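Nonimel Rolling Shelf Cart, steel, 4 casters

In stock. Ships flat in one carton. Prices on the list dated January 1, 2022, ask if you have the old one, we don't honor the old one any more, sorry.

What it is. A rolling cart with open shelves for classrooms, playrooms, church basements, library back rooms. Takes bins, trays, boxed games, reams of paper. Made for us by Mirberg, same folks who did the coat racks.

Quick specs
Frame: powder coated steel, gray or white
Shelves: 4, adjustable, lip on the back edge only
Load: 90 lb per shelf, spread out, not all in one corner
Casters: 4, of which 2 lock
Bolts: 8 long ones, rest are short. Spares in the bag
Tools: hex key in the box, bring your own if you have a decent one
Assembly: two people is easier. One person can do it lying the cart on its back

Shelf spacing. Shelves hang on clips. Squeeze, lift, move up or down, let go till it clicks. Both sides have to be at the same notch or the shelf will rock, count from the bottom up. People count from the top and get it wrong becuase the top rail hides a notch.

Most schools want tall gap at the bottom, short gaps up top. Puzzles up top. Heavy stuff low ALWAYS. Blocks weigh more than you think.

Lip. The back lip keeps things from sliding off against the wall. No lip on the front, so bins pull straight out. We get asked for a front lip every year. Separate part, clips on, order the front rail kit (Pongsiri makes it, fits fine, color is a bit off on the white).

Floors. Good on tile, vinyl, short carpet. Not great on deep rug. Door thresholds are OK if you go slow and pull it, don't push. If your building has an old elevator with a gap, go across it at an angle.

Locking casters go on the front. Instructions in the carton show them on the back, that sheet is from the older version and we're still using them up. Front is right. You want to reach the pedals with your foot.

Bins not included. Any plain plastic bin that fits the shelf depth will do, measure the outside rim and not the base, rims stick out more.
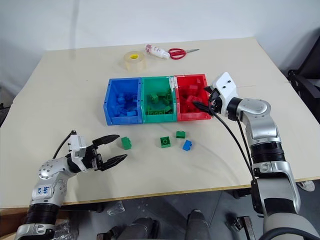
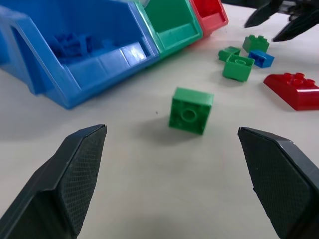 Tabletop, bin and brick.

Schools & Playrooms Department, Omura Supply

Sorting before loading. Tip from Amnuay Yensuk in our returns room, who has set up more of these than anybody: sort on a table first, then load the cart. Don't sort off the cart. Stuff gets dumped back on whatever shelf is nearest and by December you're starting over. Building toys by type, or by color if the kids are small. One bin for the odd bits.

Labels. Shelf edge takes stick-on labels or magnets. It's steel so magnets hold, but the thin fridge kind slide when the cart gets bumped. Card holders sold seperately, pack of 8. Picture labels work better than words for the little ones, draw one, tape it on.

Cleaning. Damp cloth, mild soap, dry it. No bleach on the shelves, it dulls the coating. Hair and yarn wind up in the casters. Flip the cart, pick it out with a crochet hook or bent paperclip. Drop of light oil if they squeak.

Tighten the bolts again after the first couple weeks. They settle. If it wobbles after that, one of the clips is in upside down, check the flat side faces out.

Kids. Not a climbing frame. Lock both front casters when parked. If it's going to live in one spot there's a wall strap, free, just ask for it when you order. Comes with screws for wood studs, other walls get your own anchors.

Returns. 90 days, unused or close to it. Keep the carton if you can, we can't take them back loose. Scratched on arrival, send a photo and we'll mail a touch-up pen or a new shelf, your pick. Missing parts go out next working day.

Parts you can order
Caster, plain
Caster, locking
Shelf clips, pack of 8
Single shelf, gray or white
Front rail kit
Bolt bag
Wall strap (no charge)

Ordering for a school or district: Siriporn Saengthong handles quotes and purchase orders. Put the color on the PO please, we keep getting them without. Tax exempt form has to come with the first order, after that it's on file.

White is running low. Gray is fine, plenty of gray.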